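Keeping the sound where it is

Laurinda Vieira has spent most of her working life on a problem that few people notice until it is handled badly: how much of an office conversation should reach the next desk. She runs the acoustics group at Hernard, a consultancy that advises on open-plan refurbishments, and she talks about her trade in short, qualified sentences. We spoke for most of an afternoon in October, in a meeting room whose ceiling she criticized twice.

Her first point was about vocabulary. Clients ask for a quiet office, and she asks them what they mean by it.

"If I lower the background noise and do nothing else, the complaints go up," Vieira said. "People can now follow a phone call from across the room. Speech is distracting when it's intelligible. The level matters less than most people think."

The quantity she works with is the speech transmission index, a figure between 0 and 1 that estimates how well speech survives the trip from talker to listener. Close to the talker it is high. It falls with distance, and the distance at which it drops below 0.50 is called the distraction distance. In a bare room with hard ceilings it can cover most of a floor. Her job, as she puts it, is to shorten it.

There are three means of doing so. Absorption takes energy out of the reflections, screens interrupt the direct path, and background sound, whether from ventilation or from a masking system, covers what is left. Vieira is particular about the sequence.

"Ceiling first. A screen under a reflective ceiling does very little, the sound goes over the top. I've seen floors full of expensive screens with painted concrete above them. You could measure the difference the screens made, but you'd need a good meter."

The project she was most willing to discuss is the Skoremness building, a former printing works converted to offices on two levels. The lower level measures 3816 square feet and was fitted out first, under a different consultant. The upper level, at 2656 square feet, came to Hernard two years later, after the tenants downstairs had started booking meeting rooms in order to read.

Vieira's colleague Romain Riviere carried out the survey. He measured along four lines through the occupied area with a loudspeaker at seated head height, and repeated each line in the opposite direction. The lower floor had carpet throughout, and the original designer had relied on it.

"Carpet is good for footfall and chair legs," Riviere said when he joined us. "It absorbs at high frequencies. For the part of speech that carries across a room you want thickness, and a carpet tile doesn't have thickness. It's still worth having. It just isn't a ceiling."

I asked about furniture, which tends to be chosen by somebody else and delivered last. Riviere said he looks at tabletops before he looks at chairs. A hard, glossy top is an efficient reflector at speech frequencies, and a shared table puts that reflector between several talkers and the ceiling. He does not recommend soft tabletops, which stain. He recommends putting absorption directly over the table and a little beyond it on every side.

Smooth white tops, carpet where there is floor to see

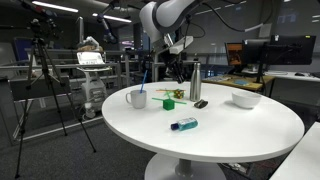
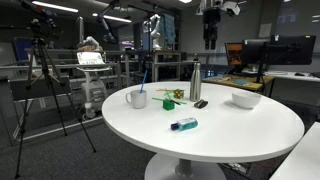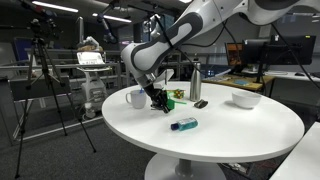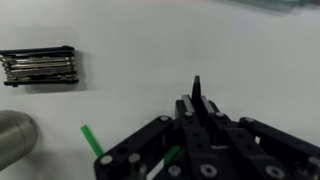
The shape of a table matters too, though less to the room than to the people sitting at it. At a long rectangular table, those at the ends raise their voices to reach each other, and the whole floor gets the benefit. A small round one keeps the talkers at similar distances. Vieira has never managed to isolate the effect in a measurement and would not give me a number for it.

"I have an opinion," she said. "I don't have data. I put it in the report under remarks."

For the upper floor at Skoremness, Hernard specified suspended panels of compressed mineral fiber, 100 millimeters thick, hung with an air gap above. The air gap extends the absorption to lower frequencies without adding material. The first quotation came back with a thinner panel and no gap. Nandini Varma, who managed the fit-out for the landlord, remembers the exchange that followed as the longest of the job.

"The supplier's sheet showed the same single-number rating for both," Varma said. "On paper they were equal, and one was a good deal cheaper. Laurinda sent me the curves by frequency band, and they were clearly different at the bottom end. I hadn't asked for curves before. I ask for them now."

Single-number ratings are a sore point with Vieira. They are rounded and weighted, and two products with different behavior can end up with the same figure. She reads the octave-band results and ignores the summary. She also checks how the sample was mounted in the laboratory, as a panel tested with a deep cavity behind it will not perform the same way glued to a slab.

The masking system was the last item installed and the first to be complained about. It consists of loudspeakers above the panels playing shaped noise at a low level. The contractor switched it on at full design level one morning and got three emails before lunch. Vieira had it turned off and brought back in small steps over several weeks, always outside working hours.

"You shouldn't be able to say when it started," she said. "If the spectrum is wrong it hisses, and people will find the loudspeaker and put tape on it. Ours was a little heavy above two kilohertz. Romain took it down and we left it alone after that."

The repeat survey was done with the furniture in and the desks unoccupied. On three of the four lines the distraction distance had come down to the target. The fourth runs parallel to a glazed partition, and there the result missed. Sound traveling along the glass was being reinforced by its own reflection, and the panels stopped short of the partition to leave room for a blind track. Varma has approved an extra row of wall absorbers opposite the glass, to be fitted when the decorators are next in.

Riviere would have preferred to angle the glass by a few degrees. He raised it at the drawing stage, and the frames had already been ordered.

I asked Vieira what she would tell a small firm that can't pay for a survey. She suggested standing at one desk while a colleague reads aloud at a normal level from another, then walking backward until the words stop making sense. The distance is crude and depends on the reader, but it can be repeated after each change, provided the same person reads and the ventilation is running at its usual setting. She advised against clapping, which excites the room at frequencies that have little to do with speech and mostly annoys the neighbors.

Her next job is a call center with a vaulted brick ceiling that can't be touched. The drawings had arrived that morning and she had not yet opened them.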